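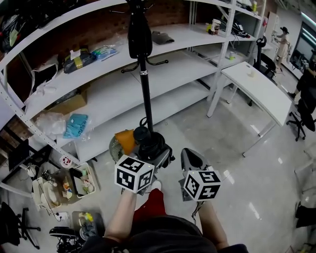
According to Meriem Kamel, the coat rack is where every shared office starts to go wrong. One person hangs up a jacket in September, a second person hangs a bag over the jacket, and by the time it gets cold there are scarves on there that haven't moved since the last lease.

I laughed, and then I thought about the rack in my own hallway and stopped laughing.

Meriem helps people sort out the rooms they work in. She doesn't call herself an organizer ("I'm not very organized, you should see my car") and she doesn't have a method with a name. She goes in, puts the kettle on if there is one, and starts asking whose stuff it is. I'd been wanting to talk to her since spring, when she did the upstairs room at Belmonte and a couple of my friends there wouldn't shut up about it. We finally sat down on 17/10/2024, in a cafe with terrible chairs, and talked way past the time I'd paid for parking.

I asked her first about shelves, because I have strong feelings about shelves. The long white metal kind especially -- they seem to swallow things. You put a cap on one and it's gone for a year.

"Metal shelves are great," she said, a bit offended on their behalf. "You can see straight through them. People get cabinets with doors and think they've tidied up, and then they buy a third pair of scissors. I'd take an open shelf with a messy top over a cabinet any day."

So what about the messy top? She sighed. The top shelf is always the worst one, she told me, and in her experience it's nearly all bags. Paper bags, tote bags, bags with other bags in them. Her rule is that a bag has to be emptied before it gets a spot, even if you're sure you know what's in there. At Belmonte she emptied one that everybody swore was just cables and found a birthday card, sealed, with two people's names on it who'd both left.

"Did you open it?"

"I mailed it!"

We got onto plastic packages after that, the clear ones, with something bright folded up inside that you ordered and never opened. I admitted I have a few. Meriem thinks these are harder for people than trash, and I think she's right. Trash you can throw out. A new thing still in its wrap makes you feel guilty every time you walk by, so you move it down a shelf, and then down another one, until it's sitting next to a cardboard box on the bottom and you don't have to look at it.

Her fix is pretty plain. She gives the room 20 days. Anything still in its wrapping after that goes in the giveaway box by the door, and she won't take arguments by email. "If you want it, come and open it in front of me," she said. Danilo Fajardo, who shares a desk at Belmonte, told me later that he opened a whole set of blue napkins just to save them, and now he has napkins.

I wanted to know about money, too, because I'm nosy. Does she make people buy a lot of boxes and dividers? Hardly ever, it seems. The Belmonte room cost $53 all in, and most of that was hooks. She likes hooks. She'd put hooks on everything if you let her, and she has opinions about brick walls (drill the mortar, leave the brick alone) that I'm going to try at home this winter and probably regret.

And the coat rack? I'd assumed she hates them. She doesn't! She likes a heavy round base, the heavier the better, and she wants the rack to stand by itself with some floor around it. What bothers her is the stuff that collects at the bottom. Shoes, umbrellas, the little desk fan from summer that doesn't have a home once the weather turns.

"A fan is the perfect example," she said. "It's not junk. You'll want it again. But for half the year it's on the floor by the coats and people step around it, and they stop seeing it. Then somebody leans something on it. Then that's where the something lives."

I asked where the fan should go. Bottom shelf, facing out, cord wrapped around the back, and she said it so fast I wrote it down word for word.

She was less sure of herself on cups. Small cups get everywhere, on the desk, on the shelves, on the windowsill, and she's tried trays and signs and one very bossy note that she's embarrassed about. Nothing has stuck. Princess Tan, who was in on the Belmonte job too, just walks around at the end of the day with a dish tub. Meriem has decided that might be the answer.

She's doing a bigger place next, two rooms and a landing, and she hasn't seen the landing yet. They told her it's mostly bags.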